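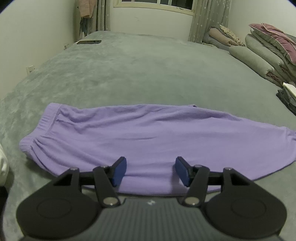 Week 4: Stretch, recovery and the knitted fabric

A knitted fabric is made of loops, and almost everything it does in wear comes from that. A woven cloth has two sets of yarns crossing at right angles, held fairly straight, so it can only give as much as the yarns themselves give, plus a little from the crimp. In a knit the yarn is bent into rows of loops which change shape when pulled. The loop gets wider and shorter, or taller and narrower, and the fabric moves with it. This is also why a knit can crease and still look soft. The lavender trousers, folded lengthwise on the grey blanket, have creases running diagonally along the cloth, but they are shallow ones, and the hem end curls.

Curling

Single jersey curls because its two faces are not balanced. At the cut side edges it rolls towards the back, and at the top and bottom it rolls towards the face. Rib and interlock have loops facing both ways and lie much flatter. A turned and stitched hem can still curl on a light jersey, most often when the stitching is too tight or the fabric was stretched as it was fed under the foot. Do not assume the fabric type from a curled hem alone. Cut a small square from the seam allowance or the swatch and see which way each side rolls.

Terms you need

Wale: a column of loops running along the length.
Course: a row of loops running across the width.
Extension: how far a sample stretches under a set load, given as a percentage of its first length.
Recovery: how much of that extension is lost again once the load is taken off.
Growth: what is left over. A fabric with high growth bags at the knee.

Extension and growth are separate measurements and students mix them up every year. A fabric can stretch a long way and come back well, or stretch only slightly and stay stretched.

Waistbands

An elastic waistband has to do two jobs. It must open wide enough to pass over the hips and then close enough to hold at the waist. The fabric is cut to the larger measurement and the elastic to the smaller one, so at rest the cloth gathers into pleats. If the elastic is spread unevenly while sewing, the pleats bunch on one side — quarter both pieces and match the marks before you start.

Worked example

The Grellow jersey in the sample box was marked at 200 mm and hung with the standard weight. Under load it measured 282 mm, an extension of 41 per cent. After the rest period it measured 206 mm, which gives a growth of three per cent. For loose trousers that is acceptable. For leggings we would want less.

Practical

Each pair will test one Grellow sample and one Munari sample, lengthwise and then across. Mark the samples with tailor's chalk, not ballpoint. Write the sample number on the sheet before you cut anything. Rest times are on the wall chart. Results sheets go to Nokuthula Botha in room 602 by 13th January — late sheets will be marked but will not go into the class table.

Reading

Course pack, section on weft knits, up to the end of the rib structures. Warp knits are not needed until March.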